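Rosser Extends Household Hazardous Waste Drop-Off Through July

3 June 2019

Residents of Rosser will have more time this summer to get rid of old paint, cleaners and garden chemicals. The town said Monday that its drop-off site on Sistow Road will stay open on Saturday mornings through the end of July. The program had been set to close in mid-June.

The site took in items from 229 households in May, according to Bożena Ziółkowski, who runs the town's waste program. More than 40 of those were first-time visits.

"People are cleaning out basements and finding things that were left by the last owner," Ziółkowski said. "We would like to see those come to us and stay out of the drains." 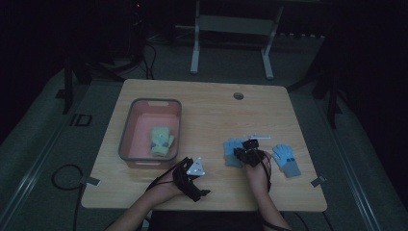
Each household may bring up to 10 gallons of liquids per visit. Containers should be closed and kept in their original packaging where possible. Drain openers and pool chemicals are accepted, but must be packed apart from each other. Tires, medicine and smoke alarms are not accepted – a full list is posted at the town office.

Arwel Beddoe, a Ternel Street homeowner, dropped off 62 pounds of old paint and stain last month. He said the wait was short.

The site is open from 8 a.m. to noon. Proof of address is required, and there is no fee for residents.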